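In Praise of the Long Way to the Library

12 Jan 2018

When we moved to Zerkow Street, the first thing I did (before the boxes, before the curtains, before finding the coffee pot) was work out how to get to the Fustwood library on foot. There are two ways. The short one runs along the highway and takes eight minutes if the light is kind to you. The long one wanders past the old Mustonen bakery, around the duck pond and up through the back streets, and it takes whatever it takes. I have been going the long way ever since, and I'd like to make a case for it, because the town is now asking whether we really need a sidewalk on that side of the pond at all.

I understand the question, I do. Sidewalks cost money, and somebody went and counted the people using that one on a weekday in June and came up with 71. Set beside the 1,806 cars that went down the highway on the same day, I suppose it looks like a small number. But I have been one of those 71 more times than I can say, and I never once felt like a small number. I felt like a person out for a walk who might run into a neighbor, and very often did.

A walk is a hard thing to defend on paper. You can't put the smell of somebody's lilacs in a budget. You can't say what it's worth that I know which porch has the good tomatoes to give away in August, or that the man with the two beagles now waves with his whole arm when he used to only nod. Those things came to me slowly, over years, at walking speed, and I don't believe I'd have picked up a single one of them from behind a windshield. 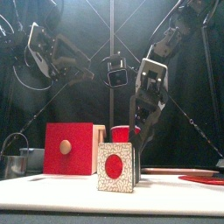

What we lose when we hurry

My mother used to say that she did her best thinking between the front door and the mailbox, and ours was a long driveway. I've come to believe her. I have settled arguments with myself on that pond path, planned two Thanksgivings, and once talked myself out of buying a very foolish car. I had the Mokotix app on my phone for a while, the one that finds you the quickest route to anywhere, and it kept buzzing in my pocket to tell me I'd gone wrong. I took it off. I hadn't gone wrong, I'd gone past the ducks.

Now, I know not everyone has the time. I didn't either, when the children were little and supper was always late. There are folks who need the highway and need it quick, and I'd never want to scold them for it. All I ask is that we leave the other way open for the days when they don't – and for the kids on scooters, and the older couples who like a flat stretch with a bench at each end.

The repair would cover 115 yards of broken concrete. I have walked every one of them, usually with a library book under my arm and sometimes reading it, and I'd be glad to see them fixed. If you feel the same, please write to the town before the spring meeting, and take a stroll around the pond first if the ice allows. The bench on the far side gets the sun until nearly four.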